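Setting up the Clurnitz arm for towel work, start to finish

Posted 19 June 2023

I've had the Clurnitz tabletop kit long enough now to have opinions, and the thing people keep emailing me about is cloth. So let's do cloth! The kit is $1,339 with the gripper (the arm alone is 800, and I wouldn't bother, you'll want the gripper by the weekend). Everything below is for the stock arm with the Platus control app. If you're on the older Nassar app the menus are different but the ideas carry over.

First, bolt it down. I tried clamps and the base crept every time the arm reached out to the side. Four bolts, washers under each one, done.

Open Platus and go to Tool, then Grip. Set the closing force to 19. The default is way higher and it's fine for blocks and boxes, but on terry or microfiber it bites down, drags the whole pile with it and then won't let go cleanly. If your fabric is thinner than a dish towel go lower still.

Next is table height. Jog the arm down slowly over bare table until the fingertips just touch, hit Set Floor, then add 3 mm. Please don't skip the extra, I scratched a perfectly good table in November learning that one. You can take a millimeter back later if the fingers keep closing on air.

Now teach your first pick. Put the app in Guide mode, move the arm by hand to a spot over the cloth, and save it as Above. Lower it until the fingers push into the fabric a bit and save that as Pinch. Save Above again as your lift point. Run it at quarter speed with a hand near the stop button. Mine took about a dozen runs before I liked it, mostly me fussing with the Pinch point.

If it misses, check the spot before you touch the settings. Flat fabric is harder than you'd think, and a ridge or a fold gives the fingers something to close on.

Emeck sells a soft fingertip set that fits this gripper. I like them for thin stuff, less so for thick towels, where the plain tips dig in better. Save your money until you've tried the stock ones.

Once one towel works, go on to a pile, and use colors that don't look alike so you can tell right away which one it grabbed. I'd start with big towels and leave the small cloths for later. The yellow one bunched up on the left makes a good tall target, but try the spread-out part of the green one too, with the fingers pressing straight down into it, and save that as a separate Pinch point with its own height.
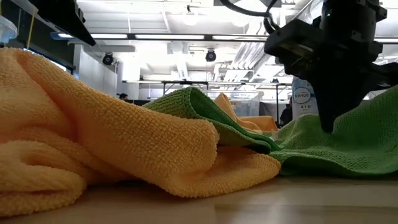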